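Setting the Table on Brown Paper: Your Questions

I get the same handful of questions every time I talk about covering a table with brown paper and marking it up with tape, so I've put my answers in one place. Have a rummage.

Why paper and not a proper tablecloth?

Because I hate ironing! A roll of brown paper goes straight on, nobody minds a gravy spill, and when you're finished you fold the whole lot up and get rid of it. I like how plates look on it too, especially white ones and pale blue ones. It's a very forgiving background.

What are the taped squares for?

They're place settings, more or less. One section, one plate. When I started doing long tables for the supper club at Clirkala I'd put everything out by eye, and by the far end I'd always be squashed up with nowhere for the last plate to go. Now I tape first and lay plates afterwards.

Do the lines have to be straight?

Mine never are. I've had lines wander off at a slant, lines with gaps, bits that tore when I tried to shift them. Once the plates are down and people are sitting there with bread in their hands, it really doesn't matter.

Which tape should I buy?

Dark blue masking tape is my favourite. It shows up nicely on brown and it tears by hand, so you don't need to keep hunting for the scissors. Parcel tape is a nightmare – it's shiny, it sticks to itself and it rips the paper if you change your mind. 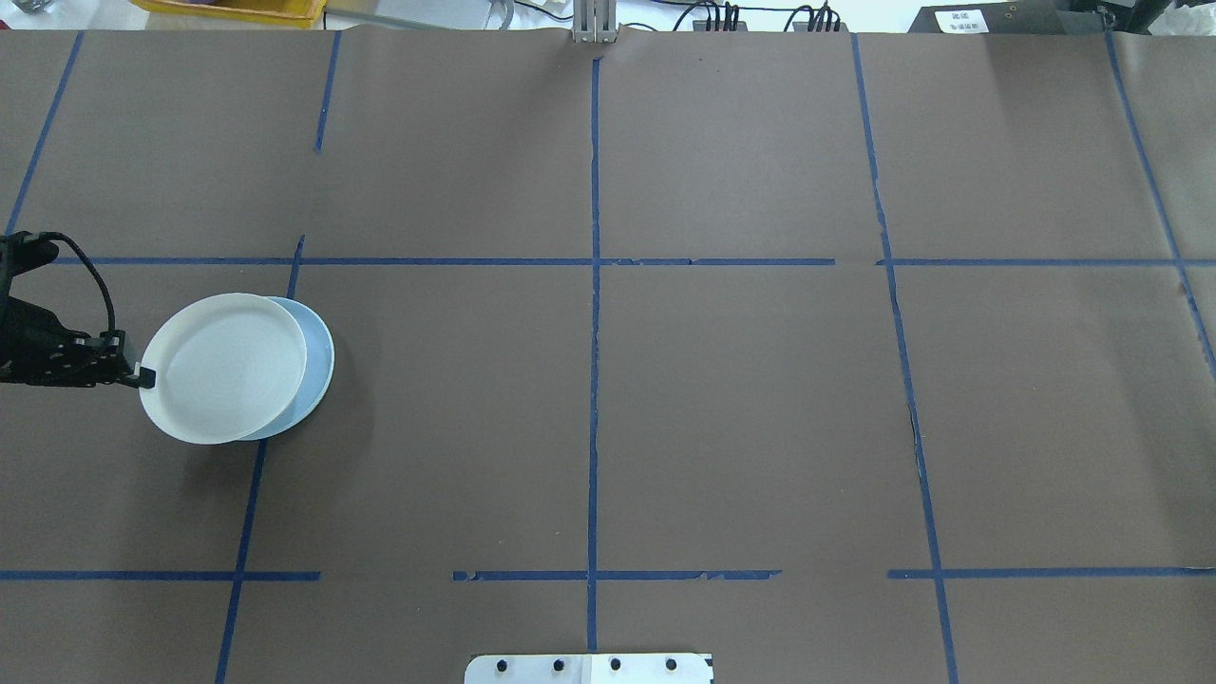
Can I mix plate colours?

Please do. I use white with light blue, and I stack one on the other while I'm deciding what goes where. Then I lift the top one off and give it a section of its own. If you lift by the rim you won't leave thumbprints in the middle (I learnt that after polishing a whole set twice).

How much paper do I need?

Measure your table and add a bit for each end. Mine is 300 cm long and I cut extra so I can fold it under. My friend Erhan Çetinkaya cuts his dead to size and then grumbles that it slides about, so make of that what you will.

What about creases?

You'll get a few, mostly from where the paper's been folded or rolled. I run the flat of my hand over them and carry on. I did try a cool iron once, at the Distgate lunch, and we've already covered how I feel about ironing.

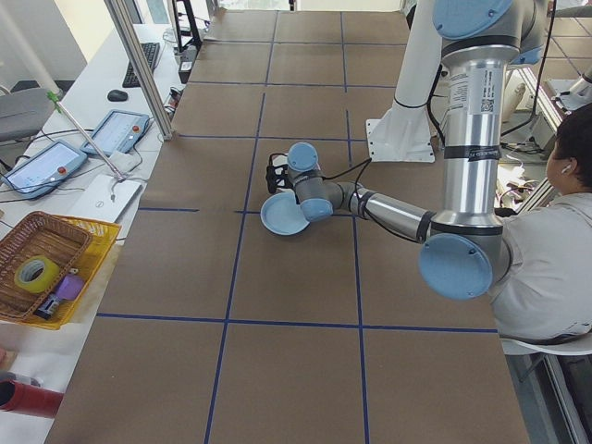

Should the plate go right in the middle of its section?

Near enough is fine. For a shallow round plate I go for the middle and then nudge it towards the diner if there's a glass to fit in behind. Bowls I leave a touch further back.

Can I use the paper again?

If it's stayed clean, yes. I had one sheet last for 3 suppers in November, with a patch of fresh tape here and there. Roll it up with the tape on the outside and keep it somewhere dry.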